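Print | E-mail

Sirens on Flores again

So I was going to write about tomatoes this week, but then Monday night happened and I can't think about anything else. If you live anywhere near Flores Street you already know. Somebody set fire to the old Clomari warehouse, or that's what everyone on the block believes, and we had fire trucks outside until 2 in the morning.

I was half asleep when my neighbor Mafalda called. "Are you seeing this?" she said, and I pulled the curtain back and the whole sky over the loading dock was orange! I put shoes on (two different ones, I found out later) and went down. Ignacio Cáceres from the corner store was already out there handing people water, and Po-yen Chung had his kids wrapped up in a blanket on the steps.

The police moved us back past the bus stop and took names. An officer asked me if I'd heard a bang before the smoke. I hadn't, but Judite Cordeiro on the second floor heard two, one right after the other, and she had to tell it to three different people with three different notebooks.
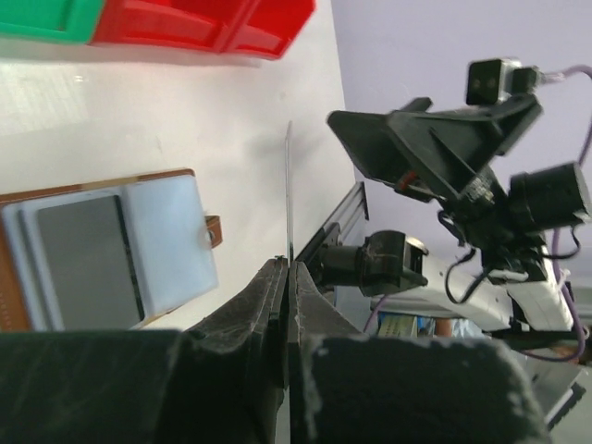
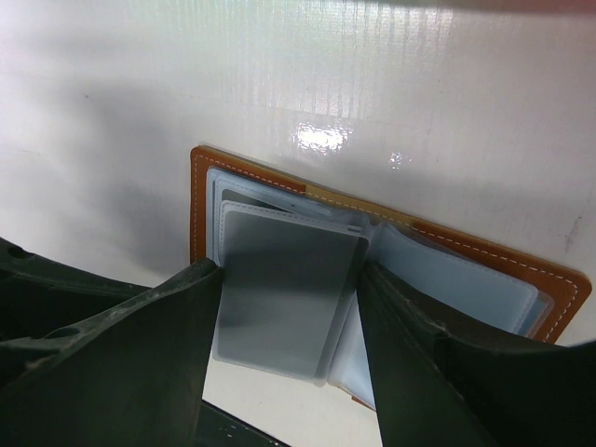
By breakfast there was tape across both ends of the alley and a van from the fire investigator's office. They've said "suspicious" and that's all they've said. No one was hurt, thank goodness, though a man who sleeps back there some nights was missing for a few hours and we were all sick about it. He'd been at his sister's the whole time.

What bugs me is that Rosa and I wrote to the city about that building last year. Broken windows, a side door that never shut, kids in and out. We got a nice letter back and the door stayed open. Eduardo Pacheco at number 16 has copies of everything, and he's taking them to the neighborhood meeting at the library on Thursday. I'll be there, probably in the back row with a coffee.

If you saw a car on the alley side before 11 that night, please call the station, even if it seems like nothing. And my windows still smell like smoke, so if anyone knows how to get it out of curtains, leave me a comment.

Print | E-mail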